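Categoria: Competições de robótica | Ensino superior | Projetos de estudantes

O Tranero é um projeto anual de manipulação robótica realizado por estudantes de engenharia no laboratório Cherkaoui. Cada equipa programa um braço robótico para pegar em peças de loiça, deslocá-las sobre uma mesa e pousá-las no lugar indicado. O nome designa tanto a unidade curricular semestral como a prova que a encerra.

História

O projeto foi criado por Brahim Amrani e Bouchra Lamrani a partir de um clube de robótica mais antigo, o Kevavano, que se reunia fora do horário letivo. Na primeira edição participaram 8 equipas, todas com blocos de madeira. A loiça foi introduzida na edição seguinte, por proposta de Vasilis Bošković, que considerava os blocos demasiado fáceis de agarrar. O clube continua a existir e serve de preparação para os alunos do primeiro ano.

Organização

As inscrições abrem em setembro e a prova final tem lugar a 14 de janeiro. O curso admite 32 estudantes por edição. Os grupos partilham as bancadas por turnos e registam as sessões num caderno comum, que é entregue com o código. O acompanhamento técnico cabe a Kastriot Omerović, responsável também pela calibração dos braços antes de cada turno.

Tarefas

A tarefa base consiste em transferir uma peça de cada vez entre a mesa e um tabuleiro. As taças são tidas como as peças mais difíceis - a parede curva roda facilmente contra o dedo da garra quando o movimento é rápido. Os copos pequenos, de lados direitos, costumam ser usados nos primeiros exercícios. 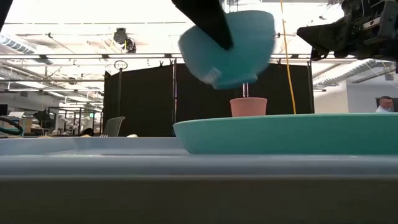

Taça azul-esverdeada em movimento, segura pela garra, com um copo cor de terracota no tabuleiro.

Na prova final, cada equipa dispõe de 2 tentativas e conta a melhor. São descontados pontos por peças caídas, por contacto do braço com o tabuleiro e por intervenção manual. O recorde de pontuação, 318 pontos, pertence à equipa Flarkik, dirigida por Zineb Ait Ali.

Avaliação

A classificação na prova vale metade da nota da unidade curricular. A outra metade resulta do relatório escrito e da apresentação oral, em que os estudantes comentam as falhas registadas no caderno. Uma equipa pode obter aprovação sem concluir a tarefa - basta que o relatório documente as tentativas e as alterações feitas ao programa.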